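Ticket 2977 - Episode pages for "Attic to Auction" showing wrong host bio and missing air times
Product: Jellik listings platform
Reported by: Eulalia Insaurralde, Batum (viewer site, reality and lifestyle)
Assigned to: Muchen Xiong
Priority: 2
Status: Resolved
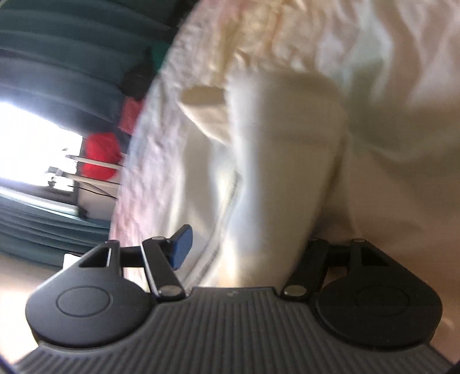 Initial report (Eulalia Insaurralde)
Since the January schedule import, the show page for "Attic to Auction" displays the biography of the host of "Sison House Hunters" under the correct name. The home tour feature linked from the bio also belongs to the other host. In addition, 31 episode pages have no air time. The field is blank on the public page but filled in the editor. Two readers have written in to ask if the host has been replaced. He has not.

Steps to reproduce
Open the show page while logged out. Scroll to Cast. Compare the bio text with the person record in the editor. Then open any season 4 episode and look at the line under the title.

Expected: bio from the host's own record, air time in Eastern.
Actual: bio from a different record, no air time.

9:40 a.m. - Muchen Xiong
Reproduced both on the public site. Could not reproduce the bio problem in preview. Cleared the page cache for the show. Bio unchanged. Cleared the cast module cache separately. Bio unchanged.

10:15 a.m. - Muchen Xiong
The cast module does not read the person record directly. It reads a lookup table that is rebuilt at import. The row for this host points to person ID 153, which is the "House Hunters" host. Preview skips the table, so it shows the right text.

10:50 a.m. - Xiaoyan Shao
The feed supplier, Virkemberg, changed its person IDs before the January import. Old IDs were retired and some were given out again to other people. Our importer matches on the ID alone and does not compare names. The old ID for the "Attic to Auction" host now belongs to someone else in their file. I have asked them for a list of reused IDs.

11:05 a.m. - Eulalia Insaurralde
Can the bio be hidden in the meantime? The season premiere recap goes out this afternoon and links to that page.

11:20 a.m. - Muchen Xiong
Cast module turned off for this show only. Name and photo credit still appear in the sidebar. The home tour link is gone from the page but the article itself is still live.

1:30 p.m. - Peiyu Peng
Looked at the air times. Separate cause. The affected episodes are all reruns that were moved from the 8 p.m. slot to the late block. The feed sends these as 24:30 - the template accepts hours 0 through 23 and prints nothing if the value is out of range. The editor shows the raw value, so it looked fine there.

Changed the parser to carry 24:30 over to 12:30 a.m. on the following day. Tested on staging with the full season 4 list. All 31 pages show a time. Note that the listed date moves forward by one day. Batum should confirm that this is what they want on the episode pages.

1:55 p.m. - Eulalia Insaurralde
Next-day date is correct for episode pages. On the nightly grid we need them to stay under the evening they follow.

2:10 p.m. - Peiyu Peng
The grid uses its own sort key and is not affected. Deployed to production.

3:25 p.m. - Xiaoyan Shao
List received from Virkemberg. Importer now compares ID and last name, and sends mismatches to a review queue instead of writing them. Lookup table rebuilt. The row for "Attic to Auction" points to the correct person. One guest appraiser with a hyphenated name went to review by mistake - approved by hand.

3:40 p.m. - Muchen Xiong
Cast module turned back on. Bio and home tour link checked while logged out, on desktop and phone.

4:05 p.m. - Hélder Arruda
Search still returns the old bio as the snippet for the host's name. Reindex is queued for tonight. No further change needed on the page itself.

Follow-up
Hyphenated and two-part last names in the importer: moved to a new ticket, owner Xiaoyan Shao.
Range warning in the editor for air times past 24:00: requested by Batum, not scheduled.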